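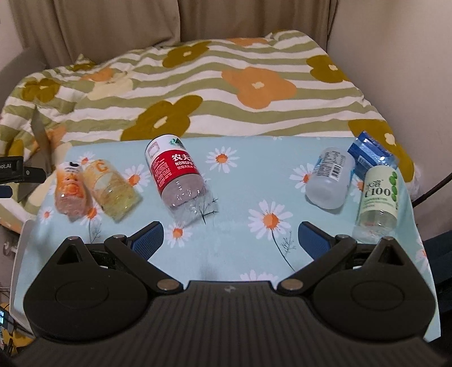

Progress report to the Pruitt Fund: Songs and Letters of the Cornora Choral Society

Reporting period: the second half of our first year, through August

Dear friends at the Pruitt Fund,

When we last wrote, we had a reading room full of boxes and a great deal of hope. I'm glad to say we now have a good many fewer boxes, and the hope has held up nicely. This report covers the cataloging, the research seminar series, the edition, and the money, more or less in that order, and I apologize in advance if I linger over the parts I love best.

The papers

You will remember that the society's papers came to the music department in no order at all, with concert programs tucked inside hymnals and hymnals tucked inside one another. The collection holds 759 items by our final count. That is higher than the number in our application, mainly on account of a run of handwritten alto parts that had been bound into the back of an account book (we found them while looking for something else entirely, and a very happy afternoon it was). Of the 759, we have now fully described 349, which takes us through all of the correspondence and most of the programs. The part books are next, and they will be slower going. Many of them have been marked up by several singers over several decades, and we want the catalog to say so properly, with the different hands told apart wherever we can manage it.

The letters have been the great pleasure of this period. The society's founders wrote to poets as readily as they wrote to publishers, asking for permission to set verses, sometimes asking for new ones, and now and then arguing over a line that wouldn't sing well. One poet sent back three versions of the same stanza with the stresses marked in red pencil. We had expected the literary side of the project to rest mostly on the printed song texts, and I think it will now rest on these exchanges instead, with the printed texts in support. The working title of the main article has changed to match.

We did lose time in the spring. Two bundles of letters had been stored somewhere damp before they ever reached us, and they had to go out for treatment before anyone could open them. They came back flat and readable, except for the outer sheets of one bundle, where a few lines are gone for good. We have noted each gap in the catalog entry.

The seminar series

The series now has a regular following. We meet in the late afternoon, at 4:30, with tea, and the talk usually carries on in the hallway well after the room is supposed to be locked. This period's papers dealt with women composers and the novels they read, with the business of copying parts for amateur choirs, and with a lost cantata that survives only in its reviews. The last of these drew 70 people into a room meant for somewhat fewer, and we have asked for the larger hall next year.

Several of our graduate students gave their first public papers in the series. One has since turned hers into a conference talk, and another is working his up into a chapter of his dissertation. We had planned for outside speakers only, as you may recall from the application, and the change came from the students themselves, who asked. I would like to keep a place for them in every season from here on, if the Fund has no objection.

The edition

The edition will contain 21 songs for voices and piano, each with its text, its sources, and a short essay on how the words and music came together. Fourteen of them are edited and have been sung through by the chamber choir, whose questions about breath marks and page turns have saved us from more than one bad decision. The other seven are in draft. Two of those give me some worry, as their piano parts exist only in a sketch, and we have not settled how much to fill in. My own leaning is to print the sketch as it stands and put a playable version in an appendix in small type, but I will gladly be talked out of it.

Kudunance, our publisher, has seen the first batch and is content with the layout. They did ask for shorter essays. We have cut them, with some grumbling on my part, and they read better.

The online catalog

Plilteck set up the catalog software for us over the winter. Searching by poet, by composer, and by first line all work as promised. Searching by voice part does not work yet, and singers who have tried the test version ask for it more than anything else, so we have moved it to the head of the list. We would like to hold off on opening the catalog to the public until it is in place.

Money

We are a little under budget on travel, since two of our visiting speakers combined their trips with other engagements, and a little over on conservation, for the reasons given above. The two nearly cancel out. We would be grateful for your permission to move the unspent travel money across to the conservation line. A full statement is attached. Student wages have been paid on schedule, and we don't foresee any change there.

What comes next

Between now and our next report we plan to finish describing the part books, send the remaining songs to Kudunance, and begin recording. The chamber choir has offered to record six songs in the chapel once the heating there is repaired (the present system knocks, and it knocks in no particular key). We will also start planning a closing concert in Cornora, in the society's old hall if it can be had. The owners have been friendly but haven't yet given us a date.

If any of you would like to visit, please do come to a seminar, and let us know a few days ahead so that we can have some of the letters out on the table for you. The ones in red pencil are worth the trip.

With warm thanks from all of us,

The project director, for the Songs and Letters team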